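4. Wearing, storing and letting go of everyday tops

4.1 Material and procedure

The results in this section come from the clothing diary of the Greltell survey, in which 213 households in the two towns of Irko and Pundska took part. Each household was asked to list all its short-sleeved everyday tops at the start of June and then to note, for each top, when it was worn, when it was washed, where it was kept and, if it left the household, in which way it left. The diary was closed on July 30, 2020. In total 1721 garments were listed. After the diary was closed, we held interviews in 50 of the households, and the quotations used below are translated by us from these interviews.

The term "everyday top" was chosen with some care. In the first version of the form we used only the word for T-shirt, but in the local speech of Pundska this word is also used for undershirts, while in Irko it is not. The final form therefore describes the garment by its shape: short sleeves, no buttons at the front, worn as the outer layer at home or outside. Sports clothing was included if the person also wore it for other purposes. School uniform was left out, as its replacement follows the rules of the school and tells us little about the wish of the household.

It must be said that the period of the diary was a warm one and that many adults stayed at home more than in a usual summer. We expect that this has raised the number of days on which everyday tops were worn and lowered the number of days on which formal shirts were worn. The comparison between the two towns is less affected, as the conditions were similar in both.

4.2 Reasons for no longer wearing a garment

At the end of the period, 259 garments, or 15.0 per cent of those listed, had received the mark "no longer worn". The respondents could give more than one reason. Poor fit was given most often, followed by a change of colour and by damage to the fabric. Holes were named less often than we had expected from the earlier literature, in which damage is usually treated as the main cause of disposal. In our material a garment with a small hole is often moved to another use, for example sleeping, gardening or painting, and the owner continues to count it as worn.

Loss of shape was a difficult category. Respondents wrote that a top had become "long", "tired" or "like a sack", and it was not always clear if they spoke about the fabric or about their own feeling towards it. In the coding we separated three cases: a neckline which no longer lies flat, a body which has become longer or wider, and creases which come back after ironing. The third case was added late, after the interviews had shown that several persons see creasing as a fault of the garment and not as a matter of care. How strongly a soft garment folds depends very much on how it is held or laid down (Figure 3), and for this reason we did not try to judge the degree of creasing ourselves. We accepted the word of the respondent.

Figure 3a. Folds and creases in a light green cloth.
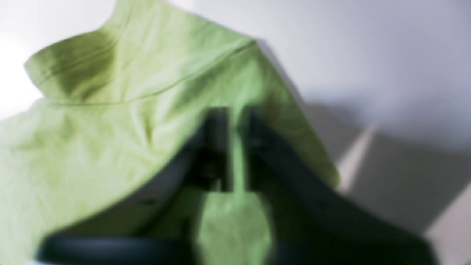
The two towns differ in the place of ironing. In Irko, most of the interviewed households iron everyday tops only for special occasions, and some do not own an iron at all. In Pundska ironing is more common, also among younger adults, and it is usually done for the whole family by one person on one evening. This person has a strong influence on what stays in the wardrobe. One mother in Pundska explained: "If I have to iron it twice, I put it at the bottom of the pile, and after some weeks everybody has forgotten it." The remark agrees with the diary, where tops from the bottom of a pile have a low number of days worn, even if they carry no sign of damage.

The position in storage thus deserves more attention than it has received so far. We had asked about storage mainly in order to help the respondents find all their garments, and the question was placed at the very end of the form. For the analysis it became one of the more useful questions. Garments hung on a rail were worn more evenly than garments in a pile. Garments in boxes under the bed were almost never worn, except in households which exchanged the contents of the boxes with the season. Garments on a chair, a category which we had to add by hand because so many people wrote it in the margin, were worn most of all.

We do not claim that a chair makes people wear their clothes. The clothes on the chair are there since they have been worn recently, and the owner intends to wear them again before washing. But the chair also keeps a garment in sight, and in the interviews this was mentioned several times without any question from our side.

4.3 Colour and its meaning for the owner

Colour was recorded in the own words of the respondent, and afterwards we placed the words in broad groups. White, black and dark blue are the largest groups in both towns. Green is a smaller group, and it caused the most trouble in coding. The same garment was in some cases called "lime" by one member of the household and "olive" by another, and one respondent used both words for a single top on different pages of the diary. Light has certainly a part in this, as the colour in a deep fold may look quite unlike the colour on a flat surface in the sun. We kept one group for all greens and gave up the division into light and dark which had been planned.

Figure 3b. Lengthwise creases in an olive-green T-shirt.
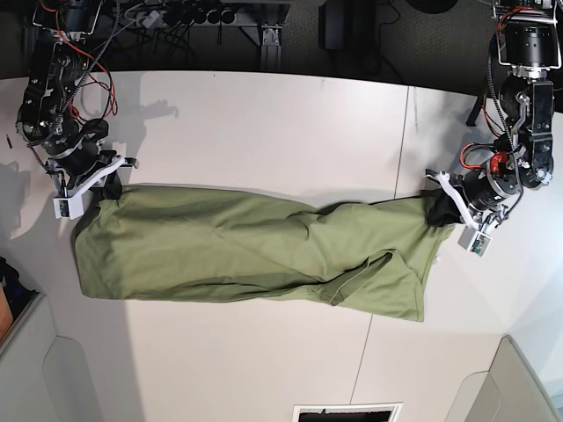
Fading was reported chiefly for black garments, for which it is easy to notice. White garments were said to become grey or yellow. For the middle colours, owners were much less sure, and many wrote only a question mark in the field. This may be the reason why tops in middle colours have a somewhat longer reported age in our material. A second possible reason is that they are bought less often as part of a pack, and so each of them is chosen separately. The present data do not allow us to decide between the two explanations.

Sentimental reasons for keeping a top were found in all colour groups. They were connected with travel, with a former place of work or with a person who had given the garment. Such tops were kept long after the last day of wearing, and most of the owners did not mark them as "no longer worn", although by the definition in the form they should have done so. We left these answers unchanged.

4.4 Ways out of the household

A garment marked "no longer worn" does not necessarily leave the home. Many of the 259 garments were still in the house when the diary was closed, usually in a bag prepared for giving away. The bag is a waiting place, and from the interviews we learned that it can wait for more than one year. During this time garments are also taken out again, either by the same person or by a younger member of the family.

For those which had left, the most common way was a relative or neighbour. The collection points run by Sani were known to nearly all the households in Irko, but in Pundska the nearest point is on the other side of the river, and people without a car rarely used it. Several respondents in Pundska said they would not bring a single top there, and that they waited until the bag was full. Cutting a garment into cleaning cloths was reported in both towns. The older respondents described it as a normal last step, while the younger ones often described it with some apology, as if it were a waste. Light and absorbent tops were preferred for this purpose, and prints were cut away first.

Very few persons reported that they had put a top in the ordinary rubbish. We think that this number is too low. The form was filled in at home, often in the presence of others, and the subject is one on which people like to give a good answer. In the interviews a number of respondents corrected their diary in this point, always in the same direction. The share of rubbish as a way out should therefore be read as a lower limit.

4.5 Remarks on the diary method

The diary asked much of the households, and in the last two weeks the entries become shorter. Washing was noted more carefully than wearing, probably because it is done for many garments at one time and is easier to remember. In homes with small children the entries for the children's tops are complete in the beginning and show gaps later. We marked these gaps as missing and did not fill them with estimated values.

Some respondents also told us that the diary had changed what they wore. They had taken out tops which they felt embarrassed to leave without any entry, and in one home in Irko two sisters had started to exchange clothes for this reason. An effect of this type is known from food diaries and cannot be excluded by the design used here. In the following section, where the purchase of new garments is treated, we use the list from the first day of the diary as the basis, so that the effect is kept small.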